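Doltville group passes halfway mark in teaching a gripper to tidy up

Ashton Kingi has put the same lid back on the same jar so many times that he has started doing it at home without thinking. He isn't complaining!

Kingi is one of nine people who have spent the past few weeks at Canley, the small robotics outfit in Doltville, showing a computer how everyday objects get picked up, turned over, moved and set down again. The group passed its halfway point this month, with 642 usable examples saved toward a target of 1016, and the mood in the building is very good indeed.

The project is called Virum. Its aim is easy to say and hard to do: a household helper arm that can clear and reset a dressing table, a nightstand or a bathroom shelf without being given a fresh set of instructions for every home it enters. The learning system behind it gets no list of rules. It gets examples, lots of them, all made by people holding grippers in their own hands and doing the job at a normal pace.

"We want the way a person does it when they are half thinking about lunch," said Hsiu-ying Kao, who leads the project. "If you slow down and act like a machine, you teach it to act like a machine. We threw out most of the first week for that, and it was my fault. I kept telling everybody to be careful."

The hand-held grippers open and close with a squeeze, and a camera rides along on the tool, so the system gets its view from right behind the fingers. It's the same view the arm will have when its turn comes, which saves a good deal of translation later on. The people making the examples work with one gripper in each hand. Newcomers tend to find the left one a nuisance for the first day or so, and then forget about it.

Wiremu Te Moana drove buses for most of his working life and answered a notice in the library window. He now has more saved examples than anyone else in the group.

"It's like parking," he said. "You stop looking at the thing you're driving and look at where it's going. Once I had that, I was away. My granddaughter thinks I've got the best job in town and I think she might be right."

A single example lasts less than a minute. The person begins with hands back, goes in, does the task and comes out again. Somebody at a desk watches the recording and marks it as good or bad, with a short note in plain words about what was done. Bad ones are kept too, in a folder of their own, and Kao hopes to use them later to help the system notice when it is going wrong.

Much of the skill is in the setting up. Between tries, things on the table get shifted, swapped or turned, so the system never sees quite the same arrangement for long. Ruby-Lee Tautahi looks after that side of things and has turned out to have a real gift for it. She keeps a notebook of layouts, drawn in pencil, and crosses each one out as it is used.

"People don't line up their stuff," she said. "They put the hand cream where the hand cream lands. So I try to put things down the way my sister does, which is terribly." Her sister, Bronwyn Tautahi, also makes examples for Virum and took this in good spirits.

Of the 642 saved so far, 407 are pick-and-place jobs, the simplest kind, where an item goes from one spot to another. Another 130 involve a lid or a cap. The rest are a mix of wiping, straightening and pushing things back from an edge. Lids are the big worry. They slip, they tilt, and a person fixes the tilt with a tiny roll of the wrist that is gone before anyone at the desk can say what happened. Kao wants far more of them before the new year.

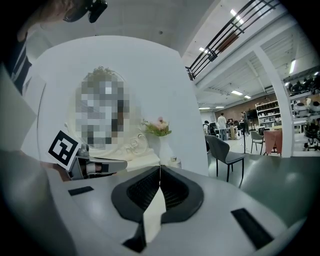
At the dressing table: a view from one of the hand-held grippers, with a second gripper at left.

Early results have given everyone a lift. Last week the arm ran on its own for the first time, with a system trained on nothing but the pick-and-place examples. It moved a small jar across the table, let go, and backed away. Then it did the same with a hairbrush, which it had met only a few times. It missed a comb completely and closed its fingers on air, to loud cheers all the same.

"I shouted," said Bronwyn Tautahi. "I'm not a shouter. But the way it came in, a bit low and from the side — that's how I do it. It was like seeing your own handwriting."

Mirrors are next on the list of troubles. A mirror gives the camera a second copy of the table, and in one early trial the arm seemed to set off after the copy. Kao's answer is more examples made in front of mirrors, from more heights and with people of different builds. She would like to see whether the system can sort it out from those before her team tries anything cleverer.

Some of the help is coming from across town. Ruddock, the furniture restorer on the east side of Doltville, has agreed to lend a run of small tables and shelves so that the group isn't always working at the same height. The first of them are due before the end of December. Te Moana has already asked for something low, on behalf of his knees, and been told that low is the hardest.

Canley plans to share the finished set of examples with schools and small labs at no charge, along with the pencil layouts, which Ruby-Lee Tautahi has agreed to have scanned on the condition that her spelling is left alone. A date for that will be set once the lid work is done.

There is room for four more people to make examples, and no background in computers is needed. Sessions run two hours with a break in the middle, and training takes one afternoon. Left-handed people are especially welcome, as the group so far has only one. Anyone interested can ask at Canley's front desk.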